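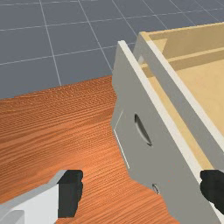

Why start with the drawer task and not pick and place?
Because a drawer shows up bad finger spacing fast. Pads too close and you miss the edge, too wide and the arm has to travel further before it touches anything.

Notes for the gripper comparison, Cistcombe sim lab, Dec 30, 2020. Read before you log in. Two grippers, Irier and Postma, same arm, same table, same drawer. Controller is Ultach for both, dont change it half way.

Run 200 episodes each. Cap is 700 steps, then it counts as a fail. Save the seed file with your results (last July's group didn't, had to redo the lot).

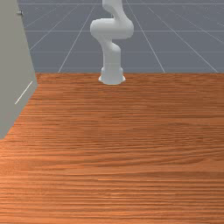

Does the arm's base position matter if we're only comparing grippers?
It matters a lot, as reach changes the angle the fingers come in at. Leave the base where the config puts it for both runs.

Things to write down:
- success or fail, per episode
- steps to first contact
- which finger touched first
- any joint limit warnings, copy the whole line

Pad friction is set in the gripper file, leave it at default. If the sim slows down, drop the wrist view to every second step, keep the fixed view as is. Logs over 3000 lines get split, hand in all the peices.
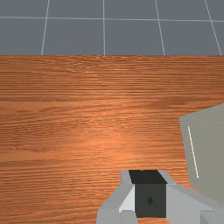 Fig. 3. Gripper over the tabletop, simulated.

Plots in colour please, one page per gripper. Axis labels!! Same scale on both.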